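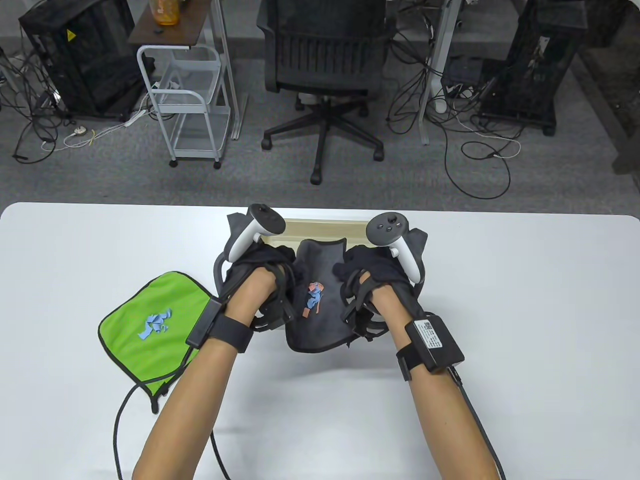

December 7, 2018
Equipment planning, teleop bench

Reinhold Teuber wants the spring equipment list by the end of next week, so I went through what we have, what is wearing out, and what I think we should ask for. Prices are from the quotes that came in during November. Correct anything I got wrong, directly in this entry.

Controllers and wrist mounts
We run one full set, two controllers with a strap and module on each forearm. If one strap goes, the whole bench stops. Tenstead quoted $414 for a second pair of wrist mounts with straps, cables included. Chisholm quoted $536 for what looks like the same thing with a longer warranty. I asked both whether the straps can be bought alone. Tenstead said yes, no price yet. Chisholm hasn't answered.

My preference is Tenstead. We can sew a strap here if we have to, and the warranty doesn't cover straps at either place anyway.

Cables
The cable from the right wrist runs down the forearm and off the bench. The other one goes across the tabletop on the left, and you have to keep your elbow out of it. On the floor it is worse. Want: longer leads, a clamp at the table edge, and a cover strip for the floor by the towers. None of this is expensive. Put down $67 for the lot and stop discussing it.

Wireless modules were suggested again. Against it for now. Charging would become one more thing to schedule, and we have not fixed the schedule we have.

Cloths and small parts
We are using the gray cloth and the green one on the bench, with the paper scraps as the small items. Paper is fine for trying things out but it curls and gets lost. I would like a proper stock of small flat pieces in several colors, and more cloths in different weights. Fleece and anything with a pile should be on the list, since small pieces sit differently on it than on smooth cloth. Hems matter too. A thick hem gives the fingers something to find, and a plain cut edge doesn't.

Stekdale sells remnants by the box. I'd take 7 boxes, mixed, and sort them ourselves.

Gloves: black knit, same as now. They pick up lint from the fleece, so order more than we think we need. Two sizes.
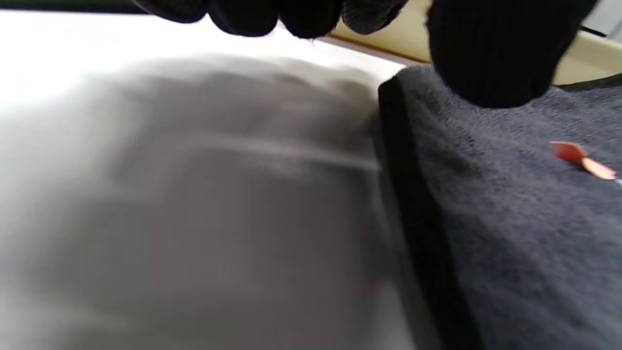

Hand-held gripper
Keep the one we have through spring. A second would let two people work at once, but we only have bench space for one person. Cuvuveo will lend a unit for two weeks if we pay shipping both ways. Worth doing before we commit to anything. Ask them whether the camera comes with it or is extra, the quote doesn't say.

Order of priority if the budget gets cut
1. Second pair of wrist mounts
2. Cables and floor cover
3. Gloves
4. Cloth boxes
5. Gripper loan

Still open
Strap price from Tenstead.
Where to store the cloth boxes. The rolling cart won't take them.
Whether the loan shipping comes out of equipment or travel. Reinhold to decide.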